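Kitchen Notes: Tips Picked Up at the Zirnoddale Open Day

Dinska opened its test hall in Zirnoddale to visitors in June. I went for the arm demonstrations and came home with a page of kitchen notes. The staff spend their days working out why a simple task fails, and most of their answers apply to a person with two hands and a small counter.

Clearing before starting
Adebayo Igwe ran the morning session. His first step in every setup is to clear the path between where an item is picked up and where it goes down. At home, move the kettle and the knife block before you start cooking. A pan should be able to travel from burner to sink without being lifted over anything.

Pot placement
Turn handles inward or to the side, never out over the front edge. Center the pot on its ring. A pot that sits off center heats unevenly and tips more easily when something heavy goes in. Check this again after stirring – light pots creep.

Lowering food into a pot
The arm approaches from above, stops just over the rim, then goes down slowly. Do the same with potatoes, corn or anything else with some weight to it. Dropping from a height is what puts hot water on the stovetop. Hold long items upright and let the lower end go in first.

Grip
Hold firm items by two flat, opposite sides. Uchenna Odukoya, who programs the Heser grippers, showed a log of 320 pickups in which 88 slipped. Most of the slips came from gripping at a corner. A damp cloth under your fingers helps with squash and large onions. 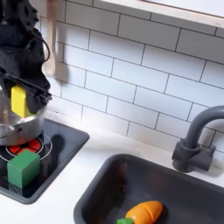
Keep the stovetop for pots. Ingredients waiting their turn belong on the counter or in a bowl, even when the burners are off, so that the habit holds when they are on. Root vegetables can wait in the sink if the basin is clean and the drain strainer is in.

Shadows
Odukoya also raised the matter of light. With a lamp behind the working arm, the shadow falls exactly where you need to see. Put the task light on the side opposite your knife hand. A clip-on lamp under a shelf is enough.

Hanging tools
Hang spoons and spatulas to the side of the burners, handle up, with a hand's width between them. I had mine directly behind the back burner and have since moved the rail – four screws, wall plugs reused.

The Balogun handout from the back table has a chart of burner ring sizes against pot bases. Mine is taped inside the cabinet door.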